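How to back up your family photos before the old computer gives up

Every October I promise myself I'll sort out the photographs, and every October I find something better to do (last year it was chutney). Then my neighbour Mei Iwasaki lost two years of holiday pictures when her laptop died on the kitchen table, and I'm afraid that did it. If you've been putting it off too, make a pot of tea and we'll go through it together!

First, gather everything into one place. Make a folder on your computer called Photos Master and copy in whatever is on your phone, your camera cards and those little memory sticks at the back of the drawer. Copy, please, and leave the originals alone until the very end.

Next, check how much you have. Right-click the folder on Windows and choose Properties, or on a Mac click it once and choose Get Info from the File menu. Mine came to 700 GB, mostly videos of the dog, so I bought a 1000 GB drive and it all went on with room to spare.

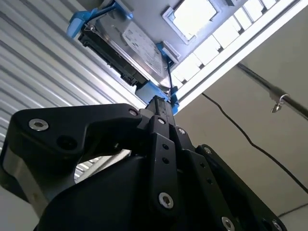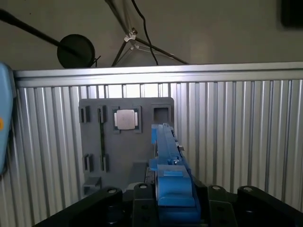 Now for the copying itself, and do plug the computer into the mains before you start. Drag Photos Master across to the new drive and let it run, overnight if need be. If your drive sits in a plastic carrier, like the blue one in the first picture, stick your label on the carrier as well as on the drive, so you still know what's what if the two get parted. I write the year and "photos" in marker pen and leave it at that.

When it has finished, compare the number of files in both folders. My 2 folders each said 1432 for the wedding album, and I slept very well. Open a few pictures from the new drive too, some old and some recent, and play a video to the end.

Finally, eject the drive properly before unplugging it, and keep it somewhere other than beside the computer. Mine lives at my sister's, in with the Christmas tablecloths.

Stella Odera, 17/11/2025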